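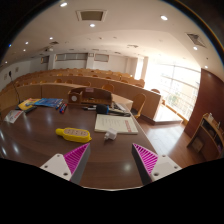
桌上的本子、转换插头

学中文还要不要手写汉字?我写了两年,现在有一点动摇

版块:学习方法与经验
楼主:Tainá Aguiar

大家好。我的母语是葡萄牙语,中文是成年以后才学的,如果我的句子有奇怪的地方,请直接告诉我,我不会生气。

我想请教的问题在标题里已经写了,但是我觉得需要说明一下背景,不然大家可能会给我一个很简单的回答,比如“看你的目的”。这个回答我已经听过很多次,它是对的,可是对我没有帮助。

我住在Nindale,一个不大的城市,这里会说中文的人很少。我在一家叫Frota的语言学校上课,每个星期六上午有一次课,其他时间自己学。我的老师非常重视手写。从第一课开始,她就要求我们准备一个本子,每个新字都要写,写完以后还要用这个字造句,句子也要写在本子上。她不接受打印的作业。

我听她的话,写了两年。现在我的本子里一共有734个字,这个数字是准确的,因为我在最后一页做了一个按拼音排列的目录,每学一个字就登记一次。

问题是这样的。上个月我换了工作,新工作需要我用中文写邮件,还要读一些合同的附件。我发现我读得太慢,词汇也远远不够。我的同事Adalberto Quintana学中文的时间比我短,他从来不手写,只用拼音输入法,他读邮件的速度却比我快很多。他看到我在午休的时候抄“赢”字,问我:“你一年里面有几次需要用手写这个字?”我想了一下,回答不出来。

我自己的计算是这样:每天晚上我有一个小时学中文,其中大半的时间用来写字。如果我把这些时间用来阅读,也许我的工作会轻松很多。可是我又舍不得。写字的时候我很安静,而且我觉得我写过的字,忘得比较慢。不过“我觉得”不是证据,所以想听听大家的经验。

具体的问题:
你们是不是一直坚持手写?如果停下来了,是什么时候停的,后来有没有后悔?
如果只选择一部分字来写,应该怎么选择?
有没有人先停了,后来又重新开始?

先谢谢大家。

北窗豆浆
回复楼主

先说结论:停。

我是中文母语者,教过几年成人学生,也帮朋友的公司做过内部培训。工作里需要中文的成年人,手写是投入产出比最低的一项。我自己现在提笔忘字忘得一塌糊涂,上次填表格写“打喷嚏”,三个字错了俩,这影响我用中文工作吗?一点都不影响。

你那位同事问得很对。你需要的是看到“赢”能认出来,听到能反应过来,打字的时候能从候选里挑对。这三件事没有一件需要你会写“亡口月贝凡”。

把晚上那一个小时全部拿去读东西,读你工作里真正会碰到的东西,三个月以后再来看看。

苔原邮差
回复楼主

我和楼上的意见不一样。

我也不是母语者(我的第一语言是芬兰语),学中文的时间比较长。我在开始的时候完全不手写,因为那时候大家都说手写没有用。结果是我认识很多字,但是我认识的是“样子”。在句子里面,我能认出“既然”,可是把“既”单独拿出来,和“即”放在一起,我就开始怀疑。“己”和“已”也是这样,“末”和“未”也是这样。

后来我用了一个冬天,专门写那些我分不清的字。每个字我不写很多遍,只是写的时候很慢,一边写一边说出来这个部分是什么。这以后,这些字我就很少弄错了。

所以我的经验是:手写不必很多,但是完全不写,以后可能要还债。这个比喻不知道在中文里自然不自然。

北窗豆浆
回复 苔原邮差

“还债”很自然,没问题。

但是你举的例子恰好支持我啊。你是先认识了大量的字,有了阅读量,然后回过头来针对性地处理混淆的那一小部分。楼主现在是反过来的,每学一个字就先写,阅读量完全被写字的速度卡死了。两年734个字,我不是批评楼主,楼主能坚持两年非常了不起,但这个量读合同附件肯定是吃力的。

Tainá Aguiar
回复 北窗豆浆

没关系,我也知道这个数字不大。我需要补充一下,我认识的字比这个多,有一些字我在手机上见过很多次,能读,但是没有登记在本子里。我的规则是没有写过就不算学过。我现在打这句话的时候,发现这个规则可能是问题的一部分。

另外,“亡口月贝凡”让我笑了。我的老师也是这样教的。

纸鹤不飞
回复楼主

插一句,“这个规则可能是问题的一部分”这句话写得真好,完全看不出来是外国人写的。

我不是老师,就是喜欢写字的普通人。我想说的是另外一面:你说写字的时候很安静。我觉得这个理由单独拿出来就够了。有人跑步,有人织毛衣,你写汉字,干吗一定要问它有没有用?

北窗豆浆
回复 纸鹤不飞

没人反对把写字当爱好。问题是楼主把它算在了学习时间里,而且工作上已经吃力了。爱好归爱好,放到周末去。

纸鹤不飞
回复 北窗豆浆

周末她要上课……

Kestutis在路上
回复楼主

我来回答你的第三个问题,因为我就是先停了,后来又重新开始的人。

我学中文的第一年,每天都写。我用的是田字格的本子,一页一个字,写满。那时候我住在学生宿舍,晚上很冷,写到手疼。我写了一年以后考试,听写的成绩很好,阅读的成绩很差。我很失望,把本子都收进箱子,差不多有三年没有用笔写过一个汉字。

这三年我的中文进步很快,我必须诚实地这样说。我读小说,开始是给孩子看的,后来是给大人看的,侦探小说最多。我也学会了骂人,这里就不写了。

后来为什么又开始写呢?是因为一件小事。我在一个医院陪朋友看病,护士给了我一张纸,让我写他对什么药过敏。我知道怎么说,也知道怎么读,但是笔拿在手里,“青霉素”的“霉”字我只能写出上面的雨。我的手机没有电了。我最后写的是拼音,护士看懂了,没有发生什么坏事,可是我站在那里的时候觉得很难受,好像我的中文是租来的,不是我自己的。

回家以后我列了一个单子,里面都是这种时候可能要写的字:姓名、地址、国籍、职业、日期、药、过敏、疼、租、借、还、收到、同意、不同意。我现在只练习这个单子里的字,其他的字我写不写都看心情。

我觉得这个办法比较平衡。楼主可以试一试给自己列一个单子。

Tainá Aguiar
回复 Kestutis在路上

谢谢你写这么长。“好像我的中文是租来的”,我完全明白这个感觉。

我想问一下,你停了三年以后重新写,以前写过的字还记得多少?笔顺还在不在?

Kestutis在路上
回复 Tainá Aguiar

笔顺基本上还在,这一点让我很吃惊。手好像比脑子记得久。单个的字忘了很多,特别是左右结构的字,我常常记得右边,不记得左边是什么偏旁。“清、请、情、晴”这一类,右边从来不错,左边要想一想意思才能决定。

上下结构的字记得比较好。我不知道原因。

老街修表
回复 Kestutis在路上

左边记不住很正常,母语者小孩也是这样。小学一二年级错得最多的就是形声字换偏旁。小孩是靠大量抄写和听写硬压下去的,成年人没这个时间,只能靠意思去推。

顺便回复楼主:我父亲教了一辈子小学语文,他的办法是不准学生把一个字连着写一行。他说写到第三个字的时候,学生已经在画画了,眼睛看的是前一个字,脑子是空的。他让学生看一眼,合上书,写一个,再打开书对一遍。错了就再来,对了就换下一个字。这样一个字可能只写一两遍,但是每一遍都在用脑子。

你可以看看你那大半个小时是怎么写的。要是一行一行地抄,那确实浪费。

Tainá Aguiar
回复 老街修表

我就是一行一行地抄的。我的老师没有这样要求,她只说“写熟”,是我自己决定的一行。

今天晚上我试一下您父亲的办法。

苔原邮差
回复 老街修表

这个办法很好,我也要偷走。有一个问题:合上书写的时候,如果只错了一个笔画,您父亲算对还是算错?

老街修表
回复 苔原邮差

算错。他这个人很严格,多一点少一点都要重写。

但是我个人认为,外国朋友没有必要这么严。横折钩写成横折,不影响别人认,就放过自己吧。“戴”和“载”这种错了会变成另外一个字的,那就得较真。

Prondura用户还没改名
回复楼主

你们都没有提到软件。我用的是Prondura,里面有一个在屏幕上写字的功能,用手指写,写错了它会停下来提示你。我在地铁上可以写,不需要桌子,不需要笔。它还会自己安排复习。我用它写字比在纸上写省很多时间。

我不是做广告,付费的部分我也觉得有点贵。

北窗豆浆
回复 Prondura用户还没改名

用手指在屏幕上写,跟用笔写完全是两回事。很多软件你刚画一笔,它就自动帮你“吸”到正确的位置上了,你以为你会写,其实是它会写。

Prondura用户还没改名
回复 北窗豆浆

可以在设置里把提示关掉。关掉以后很难的,我第一天关掉就哭了(夸张的说法)。

而且你刚才说完全不用手写,现在又说用手指写不算手写,那你到底希望她怎么写?

北窗豆浆
回复 Prondura用户还没改名

我的意见没变:不写。如果一定要写,那就用笔。不冲突。

Adalberto Quintana
回复楼主

Tainá告诉我她在这里写了我,所以我注册了一个账号来为自己说话。请大家原谅我的中文,我真的是用拼音输入法打的。

第一,我没有嘲笑她抄“赢”字。我是真的好奇。

第二,她说我读邮件比她快,这个是对的,可是她没有写另外一个事情。我写邮件的时候,经常选错字。上个星期我给客户写“请您在合适的时候回复”,我打成了“请您在核实的时候回复”。客户以为我们在核实他的什么东西,打电话来问,声音很紧张。是Tainá帮我看出来的,她看了一眼就说“这个字不对”。我自己看了七遍,没有看出来。

所以我觉得她的那个本子不是没有用的。只是她的用处和我的用处不一样。我们两个人加起来是一个不错的中文使用者。

第三,我也有忘记的时候,有些字我昨天认识今天不认识,这个很奇怪,好像每天早上有人进来拿走几个。

纸鹤不飞
回复 Adalberto Quintana

“请您在核实的时候回复”哈哈哈哈哈,对不起。

这种错母语者也天天犯。我给房东发过“我明天去教房租”。

Tainá Aguiar
回复 Adalberto Quintana

你没有告诉我你会来。

大家,他说的事情是真的。不过我想补充,我能看出来,也可能是因为不是我自己写的。自己写的错别人看得比较清楚。

回复老街修表:我昨天晚上用您父亲的办法写了22个字。以前同样的时间我只能写七个新字,每个一行。当然这22个里面有一部分是复习。我的感觉是比较累,但是是脑子累,手不累。“藏”我合上书以后写了好几次都不对,里面那个“臣”的位置我总是放错。以前我抄过一整行“藏”,当时每一个都很漂亮。

所以这一行漂亮的“藏”其实什么都没有教我,我有一点伤心。

老街修表
回复 Tainá Aguiar

别伤心。“藏”字很多中国人也写不好。它的顺序是草字头下面先写那个“臧”的外框,一横一撇,然后左边的竖折撇这一部分,再是“臣”,最后斜钩收住。你要是觉得乱,就先单独把“臧”放一边,练熟“臣”和斜钩的位置关系再合起来。

我口头描述不太准确,以字典为准。

笔画数到哭
回复 老街修表

请问有没有推荐的字典?我用的那本是我奶奶留下的,里面很多字的笔顺和网上的不一样,我不知道应该相信哪一个。

老街修表
回复 笔画数到哭

笔顺的规范改过,老字典和新标准有出入是正常的,两边的笔顺写出来的字都一样。考试按新的来,不考试就按你习惯的来。最典型的是“火”字先写两点还是先写人,“必”字怎么点,吵了多少年了。

笔画数到哭
回复 老街修表

谢谢。那我继续用奶奶的字典。

苔原邮差
回复楼主

我想回到你的第二个问题,怎么选择要写的字。我把我的做法写下来,也许有参考的价值。

我读书的时候手边放一张纸。读到一个字,如果我认识,就继续。如果我不认识,查了以后也继续,不写。只有当我“认错”的时候,就是我以为它是A,其实它是B,我才把这两个字都写在纸上。晚上只写这张纸上的字。

这样,写什么字不是由课本决定的,是由我自己的错误决定的。有的晚上纸上什么也没有,那么我就不写,去睡觉。

最近我的纸上有:辨、辩、辫;拨、拔;冷、泠;傅、传。“傅”和“传”是因为我把一位姓傅的先生叫成了传先生,他没有纠正我,过了很久我才知道。

Kestutis在路上
回复 苔原邮差

可是如果你从来没有发现自己认错呢?比如传先生,他要是一直不纠正你。

苔原邮差
回复 Kestutis在路上

你说得对,这是这个办法的漏洞。我没有好的回答。也许需要定期大声朗读给一个会中文的人听。我找了一位邻居,我读给她听,她一边听一边做饭。

北窗豆浆
回复 苔原邮差

朗读是好办法,这个我双手赞成。能同时查出认错的和读错的。楼主如果每星期有课,可以跟老师商量,拿出十来分钟,读工作邮件给老师听(把客户的名字遮住)。

Tainá Aguiar
回复 北窗豆浆

这个建议很实际。我星期六去问老师。我有一点担心她会不高兴,她对工作中文不太感兴趣,她喜欢讲成语故事。上次整节课都在讲“买椟还珠”,我很喜欢这个故事,但是到现在还没有机会在邮件里使用。

纸鹤不飞
回复 Tainá Aguiar

你可以跟Adalberto说:你只看我的本子,不看我的字,这是买椟还珠。

Adalberto Quintana
回复 纸鹤不飞

我查了“椟”。请不要教她更多的武器。

晚稻
回复楼主

潜水很久了,说一个可能不太受欢迎的意见。

我觉得这个讨论把“手写”当成了一件事,其实里面混着好几件事。抄字是一件事,默写是一件事,用手写句子、写日记又是另外一件事。前面大家争的都是前两件。楼主在一开始说她的老师要求造句,而且句子也要写在本子上,这一部分后来没有人再提了。

我自己是在国外长大的华裔,家里说方言,汉字是上大学以后才认真学的。对我帮助最大的就是用手写日记。每天几句话,写得很慢。因为慢,我有时间在写下一个词之前想一想:这个地方到底用“了”还是用“过”,“对于”还是“关于”。打字的时候输入法会帮我把整个词组都联想出来,很顺,我就顺着它走了,写出来的东西是输入法的中文,四平八稳,没有一句是我自己想说的。

所以我不同意“不写”,也不太同意“只写容易混的字”。要是时间只够做一件,我会留下造句那一件,把抄字全部砍掉。不会写的字先写拼音,回头再补。

北窗豆浆
回复 晚稻

“输入法的中文”这个说法有意思,我承认有道理。

但是慢慢想“了”还是“过”,在电脑上关掉联想也能做到吧?我还是觉得你得到的好处来自“慢”,不是来自“手”。

晚稻
回复 北窗豆浆

理论上是。可是我坐在电脑前面慢不下来,旁边还有别的网页,我马上就去看别的了。本子上没有别的网页。

北窗豆浆
回复 晚稻

这个我没法反驳,我现在就是应该在干活但是在看这个帖子。

Eltier本子收集者
回复楼主

大家用什么本子?我觉得本子对坚持有很大的影响。我用Eltier的方格本,纸比较厚,钢笔不会透过去,就是开本太大,出门不方便。田字格的我不喜欢,看起来像在罚抄。

笔画数到哭
回复 Eltier本子收集者

我用超市最便宜的横线本。字在横线本上会越写越斜,像在爬山。

Kestutis在路上
回复 Eltier本子收集者

我现在用的是活页,因为我的单子经常要换顺序。活页的缺点是会丢,我丢过“过敏”那一页。

老街修表
回复 Eltier本子收集者

初学者还是用田字格吧,有中线,左右结构的字才知道哪边该窄哪边该宽。等你写“林”字左边自动收窄了,就可以换别的了。

Tainá Aguiar
回复 Eltier本子收集者

我用的就是普通的本子,没有格子。老街修表说的问题我有,我的“林”是两棵一样胖的树。

管理员 小满
提醒一下,讨论文具请去文具版块,那边有专门的帖子。这里请尽量围绕手写的问题。谢谢各位配合。

苔原邮差
回复楼主

过了一段时间了,想问问楼主现在怎么样,老师同意了吗?

Tainá Aguiar
回复 苔原邮差

谢谢你还记得。我本来想等到十二月再来写总结,不过既然你问了,我先说一说现在的情况。

老师同意了,而且比我想的高兴。我把一封邮件读给她听,读到“鉴于”的时候我读成了“监于”,声调错了,她马上停下来,讲了“鉴”原来是一种盛水的铜器,古人用它照自己的脸。所以我们还是讲了故事,只是故事是从邮件里来的。那封邮件只读了一半就下课了。

我现在的安排是这样。一个小时里面,先读,读的时候用苔原邮差的纸。然后合上书,写那张纸上的字,用老街修表父亲的办法。最后照晚稻的建议写几句话,一般是当天发生的事,不会的字写拼音,第二天补上。抄一行的做法我停了。

“没有写过就不算学过”这条规则我也取消了。取消的那天我做了一件有点傻的事情,我把最后一页的目录从头到尾读了一遍,734个字,有一些我已经不认识了,比如“蘸”。我完全想不起来为什么学过“蘸”,大概是哪一课讲吃饺子。

目前阅读速度有没有提高,我不能肯定。工作上的邮件我还是要查很多词。北窗豆浆说三个月,那么我到时候再来报告。

还有一点我没有解决:晚上写句子的时候,我经常写到一半就不想停,结果阅读的时间又变短了。Kestutis,你有没有这个问题?

Kestutis在路上
回复 Tainá Aguiar

有。我用厨房的定时器。它响的时候声音很难听,谁听了都会停的。

北窗豆浆
回复 Tainá Aguiar

顺序是对的,先读后写。万一哪天累了,砍掉的是后面那部分,阅读保住了。

“监于”那个,你要是把“鉴”和“监”放在一起写两遍就更好了。

好吧,我刚才建议别人手写了。

Adalberto Quintana
回复 北窗豆浆

我已经截图了。

我也有一个消息。我买了一个本子。我只写我选错过的词,左边写错的,右边写对的。第一行就是“核实”和“合适”。Tainá说我的“适”走之底像一条滑梯。请问老街修表先生,走之底应该怎么写才不像滑梯?

老街修表
回复 Adalberto Quintana

先写里面的“舌”,最后写走之底。那一捺不要一路往下冲,起笔以后先平着走,到后半段再稍微往下压,收的时候轻轻提出去。整个底要托住上面的字,“舌”坐在上面,别让它掉下来。

你写一页以后对着看,第一个和最后一个差别会很明显。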